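Subject: Re: [flolville-home] Folding kids' shorts so they stay folded
Date: 07/04/2026

Hello again everyone,

Thank you for this, and please don't feel silly for asking. I have been on this list a long while and some of the best threads we ever had started with a sock or a pillowcase. I'll put my answers in between your lines, the way I always do, and I hope the quoting comes through all right on your end.

> We have just moved all the summer things out of the bins and into the
> dresser, and the shorts are driving me up the wall. T-shirts I can do.
> Shorts I fold, I put them in the drawer, and by the next morning they
> look like somebody stirred them with a spoon.

Oh, I know that drawer well! Ours was the same for years, and I blamed the children for it, when a fair share of the trouble was how I was folding. Knit shorts are slippery in a way that denim isn't. They want to unroll, and the elastic wants to spring back to whatever shape it had in the dryer. If you fold them in the air against your chest, which is how my mother did it and how I did it until I was well past forty, you trap all that springiness inside the fold and it comes out again overnight.

So the first thing I would say is to use a table. Any flat surface will do, as long as it is clean and a comfortable height for your back. Lay one pair down by itself and smooth it with the side of your hand, from the waist toward the legs, before you fold anything at all. I give it two passes, one for each leg, and then I leave it alone.
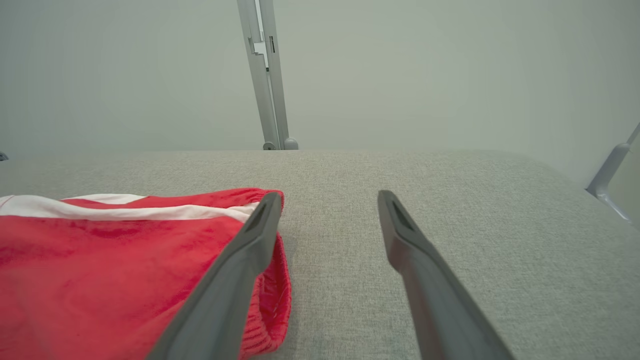 Watch the ribbed parts especially. A waistband or a cuff that has curled over will stay curled under the fold, and then you have a lump in the middle of your stack and everything on top of it slides off to one side. Pinch the rib between your thumb and finger, pull it gently out flat, and hold it there for a moment. If it keeps curling back on you, fold that edge inward first so it ends up in the middle of the bundle, where the weight of the rest will keep it quiet.

> Do you fold them in half the long way first, or top to bottom? My
> sister-in-law and I have had words about this.

The long way first, one leg over the other, and I am sorry if that puts me on the wrong side of a family matter. After that I bring the legs up to the waist, and then fold once more if the drawer is shallow. If there is a stripe or any trim, use it as your guide. It is so much easier to line up a stripe with itself than to judge by eye whether two soft edges are meeting, and you will see right away if the cloth has gone crooked.

> Also, should I be standing them up in a row or stacking them? I bought
> a set of those Zalteck drawer dividers and haven't opened the box.

Open the box! I stand mine up, with the folded edge on top, and I wouldn't go back to a stack for anything. The children can see every color at once and pull out the pair they want without digging. I don't have the Zalteck ones myself (mine are shoebox lids, and they look it), but any divider that comes partway up the side of the drawer should hold a row upright – just don't pack it so tight that it takes a tug to get one out, or you'll be right back to the spoon.

> One more and then I'll stop. Bright red with white on it. Do you wash
> it with the colors or by itself?

By itself, or with other reds, for the first several washes, in cold water and turned inside out. I was careless with a red sweatshirt back in January and we had pink undershirts until spring. I still wear one of them to garden in.

Do write back and tell us how the drawer is holding up after a week or so. And if your sister-in-law would like to join the list and argue the other side, she would be very welcome, and I promise to be polite about it.

Warmly,
your neighbor on the hill side of Flolville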